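Keep the Old Computers Working

Each year in May, when budgets for the coming term are settled, a great many offices, schools and town libraries draw up a list of computers to be replaced. The list is usually made by age. A machine bought in a certain year is marked for removal in a certain later year, and its condition is seldom part of the discussion. It may start promptly each morning and do all that its user asks of it. It goes on the list all the same.

This essay argues that the practice should end, at least for desktop computers used in public service. Public bodies should be required to consider repair before replacement, and to put the result of that consideration in writing. The requirement would be modest. Its effects on spending, on waste and on local employment would be considerable.

The case begins with what most people in public offices do at a computer. They write letters, fill in forms, keep records and answer mail. A library visitor searches a catalog or prints a tax document. A student types a paper. None of this work has grown much heavier over the past several years. Where a desktop machine has become slow at it, the usual remedies are more memory, a new drive, or a clean installation of the system software. All three are well within the ability of a trained technician, and all three cost far less than a new computer.
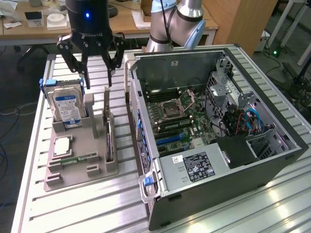 The town of Stirnthorpe offers a useful lesson. Its library system, together with its schools, had 1,000 desktop computers due for replacement under a fixed schedule. The purchase was postponed when a roof repair took the money, and the information office was told to keep the machines going for another year by whatever means it could find. It set up a bench in a former mail room and began to examine the computers as they came in from the branches. At the end of that year, 70 percent of them were back at their desks and judged fit for further service. The roof had, in effect, performed the review that the schedule never called for.

It would be wrong to claim too much for one town. Stirnthorpe had an experienced staff and a fairly uniform stock of machines, and both conditions helped. A district with many different models would face a harder task. Yet the central finding does not depend on those advantages. A date on a purchase order had been treated as a measure of condition, and it was a poor one.

Three objections are commonly raised, and each deserves a fair answer.

The first concerns security. Older computers may at some point stop receiving updates from the makers of their software, and no responsible office should keep such a machine on its network without protection. This is a sound reason to retire certain computers, and in some cases to move others to different software that is still maintained. It does not support a rule that applies to every computer of the same age. The question can be asked of each model and answered within an afternoon.

The second concerns labor. It is said that a technician's time costs more than the part being fitted, and that repair is therefore a false economy. In many private homes this may be true, where one person brings in one machine with an unknown fault. Public bodies are in a different position. They own computers in large batches, bought together and built alike. Once a technician has learned how a model comes apart, the next one takes less time, and a holder or a simple jig on the bench will shorten the work again. The cost of skill is spread across the whole batch.

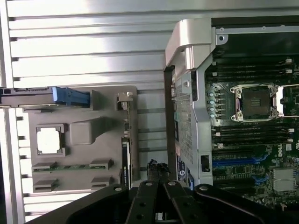
An opened computer chassis beside a gray fixture for components.

The third objection is the most serious, and it concerns reliability. A school cannot have its computers fail in the middle of an examination, and a benefits office cannot turn people away from its counter while a part is on order. Planned replacement gives managers some assurance, and it is easy to see why they value it. The answer lies in keeping spares. An office that repairs its machines will always have a few that are beyond repair, and these will supply drives, power units and fans for the rest. A shelf of tested parts, properly labeled, gives a manager more assurance than a purchase order with a long delivery time.

There is also the matter of design. Repair depends on whether a product can be opened, and here the public purchaser has more influence than it generally uses. A contract for new computers could state that the case must open with ordinary tools, that memory and storage must be held in sockets or bays, and that service manuals must be supplied at no charge. Makers would respond to such terms if enough buyers set them. At present many contracts run to dozens of pages on delivery, invoicing and insurance, and contain no reference to how the goods are to be mended.

Some private suppliers have already moved in this direction. Brasex, a regional firm that leases office equipment, now keeps ownership of its machines through two periods of use and services them between the first and the second. Its customers pay a lower rate in the second period. The firm has a plain interest in buying equipment that can be taken apart, and its purchasing has changed to suit. Public bodies might lease on similar terms, or they might simply borrow the principle and assign each computer a second posting when it is bought. A machine that has finished its service in an engineering department may have years of useful work left at a reception desk.

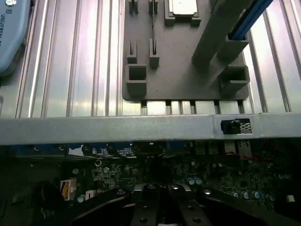 Training must be part of any such policy. The number of people who can diagnose a fault on a circuit board has not kept pace with the number of boards in use, and repair cannot be demanded of offices that have no one to carry it out. Community colleges are well placed to help. The Puno Technical Institute teaches its evening course in computer maintenance on retired public machines, and those that pass inspection are returned to the departments that sent them. The students gain practice on real equipment with real faults. The departments gain working computers. Other colleges could adopt the arrangement with little expense, provided that the legal question of who is answerable for stored data is settled in advance. Drives should be erased or removed before a machine leaves its department, and a record should be kept of each one.

As for the form the requirement should take, a short rule is preferable to a long one. Before a public body replaces 2 or more desktop computers of the same model, it should be obliged to have a sample examined by a qualified technician. The technician's report should state what would be needed to keep the model in service and at what price. The body would remain free to buy new equipment. It would have to publish the report together with its decision, so that residents could read the one against the other.

The smallest offices will need assistance. A village clerk with a handful of computers cannot be expected to keep a bench or a shelf of spares, and the rule should allow neighboring bodies to share both. County governments already share snowplows and voting equipment on this basis. The agreements exist and could be extended to cover a repair service with very little redrafting.

The next round of replacement lists will be drawn up within the year. Legislators who wish to see a change in place by then should put a bill forward in the present session, and managers who agree with the argument need not wait for one. Nothing in current law prevents an office from having its computers examined before it decides to discard them.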